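Spin coating: film keeps peeling at the edges
Posted October 2018

I'm a summer student who stayed on for a lab project, making thin oxide films on glass. I spin at 3000 rpm and dry at 100 degrees on the hotplate. The film looks fine at first, then lifts at the edges.

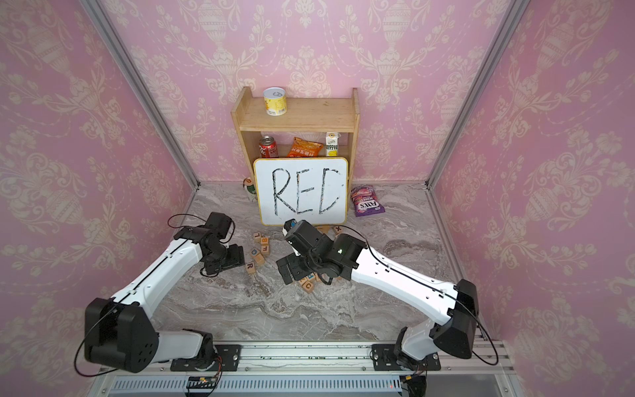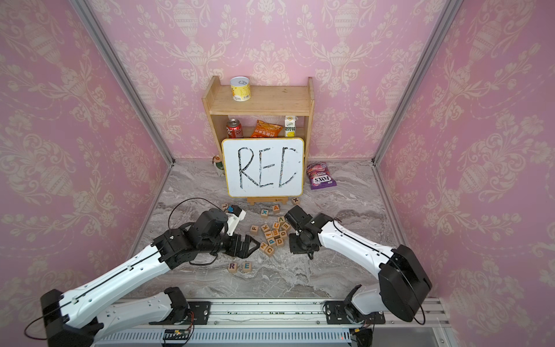 I've made 21 samples and 7 of them peeled. Same solution each time. Is it the glass or the heating?

Pusero
Glass, most likely. Wash in soap and water, then acetone, then isopropanol, and blow dry. Use it the same day – don't leave it in a drawer overnight.

Vurkix
had this too, thinner layers fixed it

Awan
How old is the solution? Ours went cloudy after a while and the films got worse. I'd also heat more slowly. Try one change at a time and write down which slides came from which box.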